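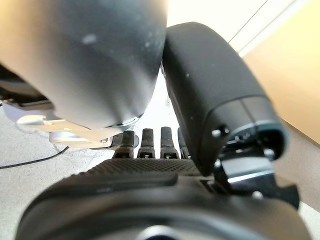
Upright pegs should never be set closer together than the width of a hand, Olga Requena wrote to this bulletin after the February issue, and anyone who places them side by side in a narrow row will regret it by the end of the first working year. Her letter drew more replies than any other item we have printed on storage and fittings. We therefore put the question to Lamisi Laryea, who has been responsible for the fittings program at Trerkico since the firm moved into its present building.

Ms. Laryea received us in the sample room on the ground floor. She had read the letter and did not dismiss it. "Ms. Requena is describing a coat peg," she said. "For coats I would agree with her entirely. A coat needs air on both sides. But the majority of the upright pegs we supply carry rings, spools and short lengths of tubing, and for those a hand's width is wasted bench."

The row of four is the arrangement she recommends most often. Customers tend to ask for more and are frequently talked out of it. "With four narrow black pegs in a line, a person finds the right one without reading a label," she said. "With eight they begin to read labels, and then the labels fall off." She would make an exception for rooms where one person works alone and has done so for years.

On color, she holds firm views. Trerkico supplied pale pegs for a time, at the request of the Ukititz training center, and the trainees there disliked them. Black is now the standard finish. Ms. Laryea accepts that dust shows more readily on a dark surface and regards this as an advantage. "If I can see it, it gets wiped," she said.

The conversation turned to the point at which a peg meets its base. Demetrio Bravo, who trained her, used to say that the peg itself was the least interesting part of the job, and she has come to share his opinion. Most of the complaints that reach her office concern a peg that leans. In her experience the usual cause is a fitting tightened once, on the day of delivery, and not looked at afterward. She asks customers to check the end pegs first.

"The one at the end of the row is the one that gets knocked," she said. "People reach across it, they put their sleeve on it, they hang something there that belongs in a drawer. I do not replace a peg that leans a little. I take it out, clean the seat, and put it back. If it leans again within two weeks, then we talk about a new fitting."

We asked whether a slight lean mattered at all. Ms. Laryea considered this for some time. For spools, she said, it does not. For stacked rings it does, as the upper rings begin to bind, and people then lift the whole stack to free one of them. She has seen benches marked badly in this way. A tall stack makes matters worse, and she advises filling a peg to no more than half its height.

The largest order under her supervision was for the Lyimo stores, where nearly 4,000 pegs were fitted in the course of one spring. The work was completed in May 2001. Estíbaliz Alcaraz drew up the bench plans, and Ms. Laryea credits her with the decision to leave the last section of each bench bare – a measure the client resisted and later asked to have extended to the packing area. "There has to be somewhere to put a thing down," Ms. Laryea said. "A bench that is all pegs is a wall lying on its back."

Not every part of that project went well. Five benches were delivered with pegs of the wrong diameter, under order number 1619, and the number is still used at Trerkico as shorthand for a measurement taken from memory. The benches were corrected on site. Ms. Laryea asked that the matter be included in this article, and said that the firm now requires a sample ring or spool from the customer before any peg is cut.

For smaller workrooms she offered some general guidance. Pegs should stand toward the back of the bench, in easy reach of a seated person. Different materials should not share a peg. A row should be emptied completely from time to time, wiped from the top down, and refilled only with what is in use.

Olga Lozano, who edits the Zinar handbook on workroom layout, has asked to reproduce that guidance in the next edition, and permission has been given. Ms. Requena has been sent a copy of these remarks. Her answer, if she wishes to make one, will appear in the letters pages – as will further correspondence on the spacing of coat pegs, on which Ms. Laryea said she had nothing to add.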